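Tuesday, October 4, 2011
Bench notes, framing and mounting
Written by Anas Kamel

Morning

Came in and read Bláthnaid's page from Friday first. She left the print flat under glass over the weekend and it is much better than last week, but one long side still lifts a little when the weight is taken off. I put it back under the glass for one more hour with clean blotting paper on both sides. I did not use any moisture. In April we used moisture on the Benkirane prints and two of them got a wave in the middle that we never got out.

While waiting I checked the frame for Estance. Opening measured on the back, inside the rebate: 784 mm on the long side, both times. Short side is good too, same as on the job sheet. Diagonals are 2 mm different. For a frame of this size I can live with it, but I would like to know if it was like this when it left the saw or if it moved after the glue. Rania, did you write down the diagonals after clamping? I looked on the sheet and the box is empty.

Corner joints: three are tight. The fourth has a line that I can feel with the nail but hardly see. I rubbed in a little wax of the same tone and it went away to the eye. Not a repair, only cosmetic. If the joint opens in the winter we have to take it apart and glue again.

Backing board: the first one I cut was too tight, it went in but only with pushing, and then the frame sounded unhappy. Planed it on one side until it dropped in by its own weight. Please keep to this, the board should fall in and not be pushed. Anikó has said this to all of us many times and I still cut it too tight.

Hinges for the print: Japanese paper, wheat paste from the small jar, top edge only. The Benov tape is fine for the backing paper but please don't put it on a print. I found a piece of it on the back of an old proof in the drawer and it had already gone yellow at the ends. Took it off with the warm spatula, very slowly, and a thin layer of paper came with it. The proof has no value but it was a good lesson to see.

Afternoon

Print out from the press. The lifted side is now lying down. I let it rest free in the air for the whole lunch to see if it comes back, and it came back a very little, less than the thickness of the mount board. Shaimaa looked at it and says go on, the mount will hold it.

Dry fit first with no glazing. We are all in the habit of cleaning the glass first and then finding that something doesn't fit, and then the glass must be cleaned again. The picture sits well from left to right. From top to bottom I moved it two times. I prefer the lower margin a little wider, Shaimaa wanted them equal, and the job sheet says nothing. I called Estance and they also had no opinion, so it is a bit wider below.

Stock: 146 flexible points left in the box, counted after I took out what I need for this frame. It is enough for this month if nobody starts the big Flernier order before the new box comes. Brown backing paper is nearly finished, the roll on the wall is the last one. Wheat paste must be made new on Thursday, the jar begins to smell.

Things still open
– diagonals after clamping (Rania)
– which hanging wire for this one, the thin coated or the thicker one. I would take the thicker.
– felt bumpers, I can't find the box. Last seen next to the mitre trimmer.
– label for the back, Bláthnaid has the text.

One more note about the case. The foam in the lid is a bit too high for this frame depth, and when closed it would press on the glass. I will cut the foam down before packing, and I don't want to force the latches in the meantime. 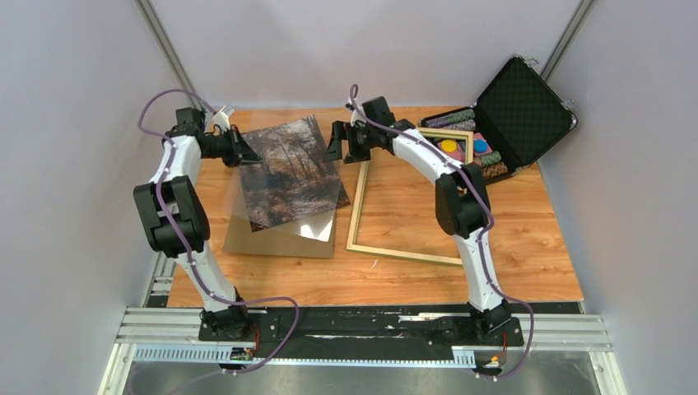 The cut foam pieces go in the bin under the saw, we can use them for the corners of the Flernier frames.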